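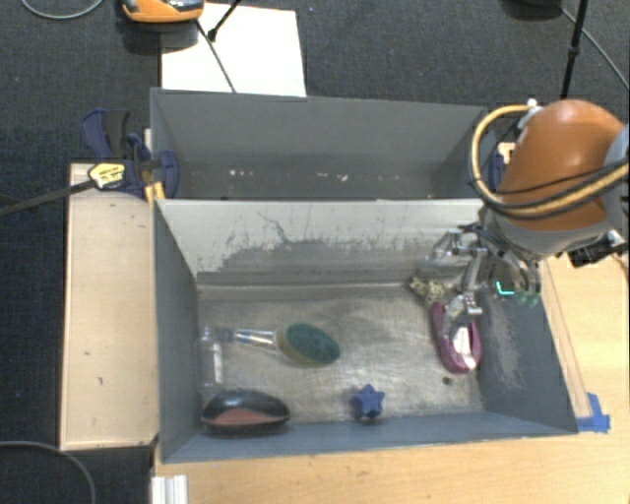
Galness dish brush, long handle
Review by Relu Buzatu

I bought this brush in April to replace a Stinden that shed bristles after 40 washes. The silver handle is long enough to reach the bottom of a tall bottle, and the round green head gets into the corners of a baking pan. It is stiff at first and softens in a week or so.

The handle gets slippery with soap on it. It also has no hook, so mine lives in a jar by the sink. Replacement heads are sold separately and take a hard twist to fit.

For dried oatmeal it beats the Erraji I had before. Four stars.

Search reviews Go

We use cookies to remember your settings. Accept Decline

© Plomcombe Home Reviews | Contact | Back to top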